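Small cube blocks with coloured dots and a toy cupboard, how would you sort and store these?

Posted in Toys and Playrooms by Zoltán Boros
Feb 26, 2025

Hello all, I hope this is the right section. My sister has passed on a big box of bits from when her two were small, and I've been going through it in the evenings with a cup of tea, which has been lovely but slow. There's a little toy cabinet with a red front and a cream top, and a whole family of small dark green cubes with a coloured dot on one face. I've cleared a white surface next to the cabinet and I've been putting things out on it bit by bit to see what belongs with what.
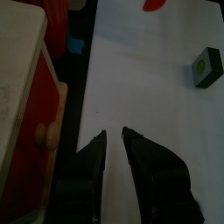
My first thought was that the cubes were part of a game and that the cabinet was simply where they ended up, but my sister has a feeling they were always kept together. She can't remember any rules, and there's no leaflet. She thought the whole lot might have come from Darik, the old toy shop in Trillham, but she also thought that about a kite that was definitely mine, so I wouldn't lean on it too hard.

What I'd like to know is, first, how to store the cubes so that my grandson (he's four, and very keen on tipping things out) can get at them by himself and also put them back. Second, the cream top of the cabinet has scuffs and greyish marks on it, and I'd like to freshen it up without spoiling it. Third, if anyone has ideas for simple games with dots on cubes I'd be very glad of them, as we've a wet week coming and I've run out of jigsaws!

Thank you in advance, and sorry for going on.

Ernő Sipos
Member, 1,728 posts

What a nice thing to be given, Zoltán. I've done three of these hand-me-down boxes now for various grandchildren and I always enjoy it more than they do, I think.

For the cubes I would go by dot colour. Have a little tub or bag for each colour and put a matching dot on the outside with a felt pen or a sticker, so that a child who can't read yet knows where everything goes. We did this with ours and the putting away turned into part of the game, especially if you race them (and lose, obviously). Keep the tubs shallow. If he can see the bottom he won't need to tip it out to find the one he wants, or at least he'll do it less often.

For games, start with short rows. Put three in a line on something pale and flat, with the dots all facing the same way, and ask him to copy it underneath with his own three. A dark cube shows up beautifully on white, and you can leave a clear space in front for his go.

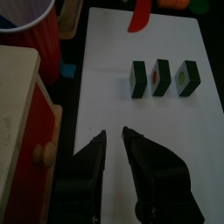
Green, red, green: a good first row to copy.

Once he's got the hang of that, ask what comes next. Then you can have him shut his eyes while you swap two over, and he has to tell you what's changed. My granddaughter was 13 before she admitted she used to peek through her fingers. You could also turn the cubes so the dots are hidden and play it as pairs, taking turns to peep at two at a time. Use only a few to begin with or it all ends in sulking.

As for the cabinet top, go gently. Take a soft cloth, wring it out in warm water with a drop of washing-up liquid until it's barely damp, and wipe in one direction. Dry it straight after. Try a back corner first and stop if any colour comes off on the cloth. I had a rocking horse where I got carried away with a scouring pad, and I've been looking at the patch for 19 years. If the marks are still there after a couple of goes, I'd leave them. It's a toy cabinet and he'll be adding his own by Easter.

One thing more, do give the knob on the front a wiggle before he has it. If it's loose, tighten it up from the inside if you can get at it. And keep the cubes well away if there's a baby visiting, as small blocks go straight in the mouth.

Vincze
Member, 2,706 posts

Agree with the above on the cloth. I wouldn't bother with sorting by colour though, mine ended up in one old biscuit tin and everyone was happy.

If you want to cover the scuffs, Wirell do a cream paint that's meant for toys. I used it on a dolls' dresser in January and it took two thin coats. Check the tin says it's safe for children's toys, whatever make you go for.

Zoltán Boros

Thank you both so much. I've found some round stickers in the kitchen drawer and will make a start on the tubs tonight. I'll try the damp cloth before I think about paint, as my sister is fond of it as it is and I'd have to explain myself. Ernő, the row game sounds just right for him, and I have a feeling I'll be the one caught peeking.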